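Can a Machine Lay My Table Yet?
by Anqi Tan
14th January

My aunt Sonia asked me over the holidays when she can finally buy a robot that does the dishes and lays the table. She is 71 and she has waited for this since the cartoons of her childhood. I told her I would look into it, and then I read about it for two weeks, much more than I planned.

My short answer to her is: not this year. Machines already do some chores well, but these are the chores where the machine can stay stupid. My vacuum, a Valtano, goes over the floor and does not care what it touches. A table is different. The plate must be put down softly, the fork must lie straight, and a glass is the worst of all, because it is clear and smooth and it breaks.

What I did not understand before is how much of the work is still done by people. A person takes a gripper in each hand and does the chore with them, and the machine is supposed to learn from the recordings. One plate, some cutlery, three glasses, and then again from the beginning.
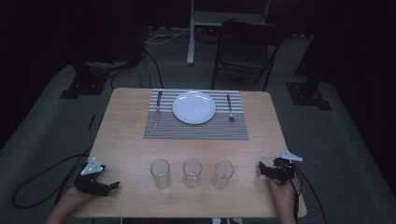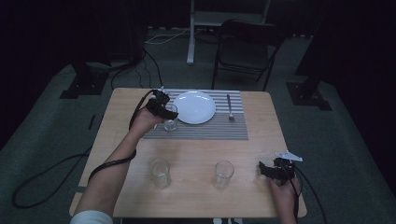
Hand-held grippers at the table, with the plate on the striped mat and the three glasses.

I tried to imagine doing this for a whole afternoon. In my old job at Cendstead we packed 36 boxes on a pallet, and even there my hands knew many small things that I could never write in the instructions. How hard to hold, when to let go. I think this is the part that takes so long to teach.

My friend Duan is more hopeful than me. He says he would pay 2,000 dollars tomorrow for a machine that only sets the table and clears it – slowly, at night, he does not mind. I would want to see it in a kitchen with bad light and a cat first.

Sonia was not impressed with my report. She wants me to ask again in March.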